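Tips for a poker night at the kitchen table

A home card game needs very little gear, but a few small jobs beforehand make the evening run better. Most of these came out of our Drindavley games over the winter.

Start with the table. Bare timber is too slick for dealing, and cards are hard to pick up off it. Lay an old wool blanket under a plain cotton sheet, pull both tight and clip them underneath with bulldog clips. Iron the sheet first.
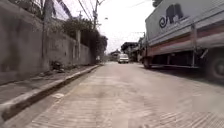 Plastic-coated cards can be cleaned. Wipe each one with a barely damp cloth, dry it straight away and leave the deck under a heavy book overnight. Paper cards won't take this — use a dry cloth only.

Clay chips get sticky from chip dip and fingers. Put a drop of dish soap in lukewarm water, go over them with a soft toothbrush and dry them on a tea towel. Don't soak them, and keep them out of the dishwasher. I sort ours by colour into muffin tins, 80 to a tin. 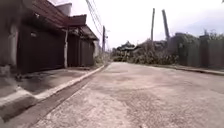 Pyo wrote in to say that baking soda works better than soap on old chips, mixed to a thin paste and rinsed off quickly, though it can dull the printed centres, so try it on one chip first.

Keep drinks off the playing surface. Two small stools between the chairs will hold glasses and a bowl each. Serve pretzels or nuts with a spoon, and leave the cheese puffs for after the last hand.
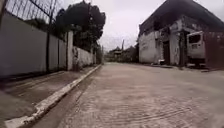 Reading time: 2 minutes

For storage, a fishing tackle box with a tight lid holds chips, two decks and the dealer button. Keep it in a hall cupboard, away from the stove and out of the garage, where cards warp in the damp. Write the chip values on a card taped inside the lid.

Posted Thursday, January 18, 2018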